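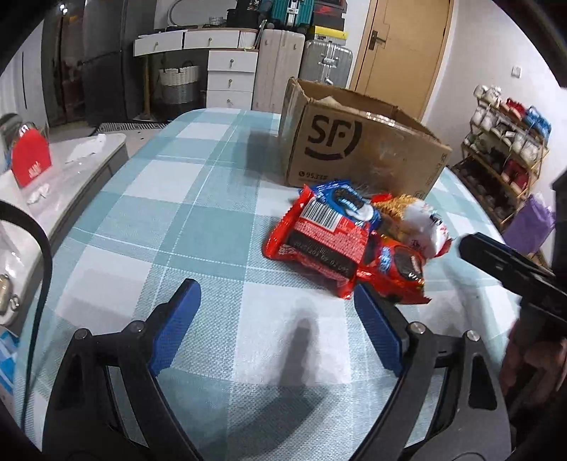 **Figure 2.** Checkered tablecloth with wrapped snack packages, gripper jaws open in the foreground.

### 3.2 Reports of raptor poisoning

Calls logged by the Grundley wildlife desk, 1,906 in all. Of these 873 named a species, mostly hawks and kites. Duplicates removed by hand (A. Idahosa). Carcasses were recovered in 101 cases – the rest were gone by the time a warden got there, or the location given was too vague to serach.

Bait confirmed in 59. Most came from the Bemura side, near sheep pasture, fewer from Odukoya. Lab turnaround was slow and two samples were mislabled, both dropped. Callers who left a phone number gave better locations, see Section 4. Data for August not included yet.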